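Before you begin, have the most recent statement for each account you intend to move. Instructions apply to participants of the Nulholm Retirement Savings Plan who have left their employer and wish to transfer a balance to an individual retirement account held at Floritley.

# How to Request a Direct Rollover

A direct rollover moves retirement savings from one plan to another without the money passing through the participant's hands. Participants who instead receive a check payable to themselves may face tax withholding and a limited period in which to deposit the funds elsewhere. The Plan Office recommends that participants speak with a tax adviser before choosing either method.

## What You Will Need

- Your participant number, printed in the upper right corner of your statement
- Form 659, Request for Direct Rollover
- The account number of the receiving account
- A letter of acceptance from the receiving institution
- A copy of a current government-issued identification

Married participants may also need the spousal consent page attached to Form 659. Signatures on that page must be notarized. The Plan Office does not provide notary services by telephone.

## Step 1: Open the receiving account

The receiving account must exist before the request is filed. When opening it, state that it will be funded by a rollover from an employer plan. Pre-tax savings generally go to a traditional account. Roth savings go to a Roth account. Participants who hold both types of savings will normally need two receiving accounts and should list each one separately on the form.

Ask for the letter of acceptance at this time. It must show the full legal name of the institution, the exact wording to be used on the check, and the mailing address for rollover deposits.

## Step 2: Review your balance and any open loan

Sign in to the participant site and select Balances, then Sources. The page lists pre-tax, Roth, and employer contributions on separate lines. Employer contributions that are not yet vested cannot be transferred and will be returned to the plan under its terms.

If you have an open plan loan, decide whether to repay it before filing. An unpaid loan is subtracted from the amount sent and may be reported as a taxable distribution. Loan payoff figures are valid for 6 business days. After that, request a new figure.

## Step 3: Complete Form 659

Print clearly in dark ink or use the fillable version on the participant site. Complete the sections as follows.

1. **Section A, Participant.** Enter your name as it appears on the statement. If your name has changed, attach a copy of the legal document.
2. **Section B, Amount.** Mark either Full Balance or Partial. A partial request must be stated in dollars. Percentages are not accepted.
3. **Section C, Receiving Institution.** Copy the details from the letter of acceptance without abbreviation.
4. **Section D, Delivery.** Choose electronic transfer or check. A fee of $30 applies to overnight delivery of a check and is taken from the account balance.
5. **Section E, Signature.** Sign and date the form. A request signed more than 79 days before it reaches the Plan Office will be returned.

## Step 4: Submit the request

Upload the form and attachments through the Documents page, or send them by mail to the Plan Office at the Dumitrescu Building. Do not send forms by ordinary email. Uploaded documents receive a confirmation number, and this number should be quoted in any later inquiry.

Requests are reviewed in the order received. If an item is missing, the office will write to the address on file. Participants who have moved should update their address first, as a recent address change can place a temporary hold on the account.

## Step 5: Confirm the deposit

Once the transfer has been sent, a notice appears under Messages with the amount and the date of issue. Compare that amount with the deposit shown by the receiving institution. Small differences may result from changes in market value between the filing of the request and the sale of the investments.

Keep the notice with your tax records. A Form 1099-R will be issued early in the following year, and the rollover must be reported on your federal return even when no tax is due.

## Questions and Corrections

Inquiries about a pending request may be sent through the secure message center, addressed to Virgil Tănase, Participant Services. Former participants of the Clalari plan, whose accounts were merged into this plan in August, should include their earlier participant number.

Page last reviewed: 26 October 2024

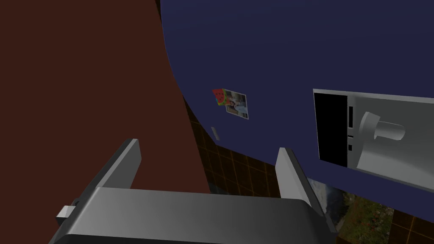
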